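Home Allotment Kitchen Garden Sheds About Contact

Search this site Go

Sowing tomatoes indoors in paper cups

By Jeanie Swanson
March

I get so excited at this time of year. The seed tin comes down off the shelf, the kitchen windowsill gets a wipe, and suddenly it feels as if summer might be on its way after all! Tomatoes are where I always begin, and for the past few seasons I've raised every one of them in plain paper cups. They're cheap, they stack away in a drawer, and you can write the variety straight on the side in pencil.

What you need

Paper cups, the ordinary hot drink size
Peat-free seed compost
Tomato seed
A tray with a lip to catch drips
A darning needle or thin skewer
A clear plastic bag for each cup, or one big one for the lot

Making the cups ready

Poke 6 holes in the bottom of each cup. Push from the inside outwards, so the little torn edges don't block up with compost. I did mine from the outside in the first year and had a very soggy set of Gruton seedlings to show for it (they lived, bless them).

Fill to a finger's width below the rim and tap the cup on the table a couple of times. Don't press the compost down. Stand the cups in a tray of tap water until the top goes dark, then lift them out and let them drain for half an hour.

Sowing

Put 2 seeds in each cup, well apart, and cover them with the thinnest sprinkle of compost you can manage. I use an old tea strainer for this and it's lovely – you get a fine, even layer with no lumps.

Slip the bag over the top and find somewhere warm. The shelf above our boiler is perfect. Check every morning, and as soon as you see a green loop poking up, take the bag off and move that cup to your brightest window. Pritchard is always first in our house. Irkeck is a slowcoach and I've very nearly thrown it out more than once, so do hang on!

Looking after the seedlings

Water from below, by pouring a little into the tray and tipping away whatever is left after twenty minutes. Turn the cups every day or the seedlings will lean hard towards the glass. If both seeds come up, snip the weaker one at soil level with nail scissors. Pulling it out can disturb the roots of the one you want.

When the first proper, jagged leaves are well formed, it's time to move on to bigger pots. Run a blunt knife down the side of the cup and peel it away. The whole rootball slides out in one piece, and I still find that really satisfying. Bury the stem right up to the seed leaves – it will grow extra roots all the way along and give you a much sturdier plant.

A word about cups

Many have a thin plastic lining, so please don't plant them whole in the ground, whatever you may have read. If yours come out in good shape they can be rinsed and used for lettuces in April. Mine usually manage a second go before the seam gives up.

I'm growing Grevard for the first time this year, a yellow one, and the packet says it likes a cooler spot once it's up, so those cups are going in the back bedroom.

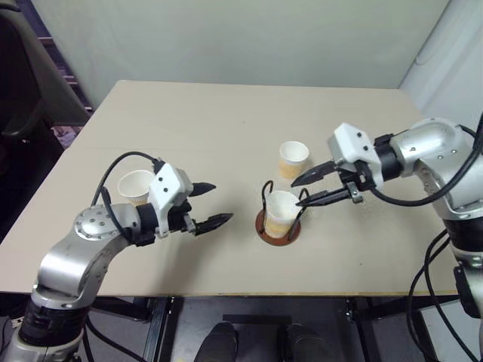

The Grutons can have the kitchen sill to themselves until they go out to the greenhouse, and I'll sow a few more of them at the end of the month in case the slugs get lucky.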